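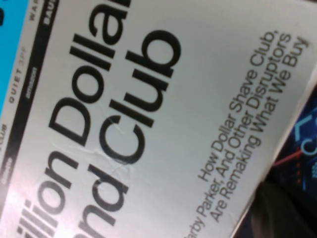 Cell 2 notebook - wrist camera and gripper, book picking
Tuesday, April 9, 2024

Started on the wrist camera this morning as Kumiko had left me a note saying the close-up views were going soft again. Wiped the lens cover, backed the bracket screws off and set the focus ring afresh, then went in over the Dollar Shave Club book (Billion Dollar Brand Club, we never call it by its name). Much happier with that! Even the subtitle can be read letter by letter, and you can see the crease running over the C of Club and the d before it. I'd like to keep that copy as our check book for exactly that reason - if the crease goes missing from the view, the focus has gone.

The title runs well off square to the camera at this range. The reader copes with tilted print, but it only gets "illion Dolla" and "nd Club" of the title to work with when we come in this near, so I've added a second look from 300 mm before the arm drops. It costs us a bit of time per pick and I don't much care.

Lighting still isn't right. The left-hand side of the cover washes out and the middle goes grey. I turned the ring light down, which helped the glossy covers and made the dark ones worse, so I've put it back where it was. Madhu thinks a bit of diffuser film would sort it and has a sheet of it at the Irnville shop. Please bring it, Madhu!

Gripper next. The Yagi pads had gone shiny at the tips so I swapped both for new ones from the drawer (7 pairs left, order more when we get to three). Cleaned the slide, one small dab of grease, ran it open and shut 20 times with nothing in it. There's a faint tick on closing that I can feel more than hear. Not worth pulling apart today but write it down if it gets louder.

Also redid the cable tie on the camera lead. Whoever did the last one pulled it so tight the sleeve had a waist. Leave a finger's slack, please.

Left to do:
Rerun the hand-eye calibration, I moved the bracket so the old one is no good
Ask Covach about the spare lens cover
500 picks overnight on the Brollness settings, once the calibration is in
Kumiko to check the stop button on the door side, it feels sticky to me

Torque driver is back in the top drawer, left side.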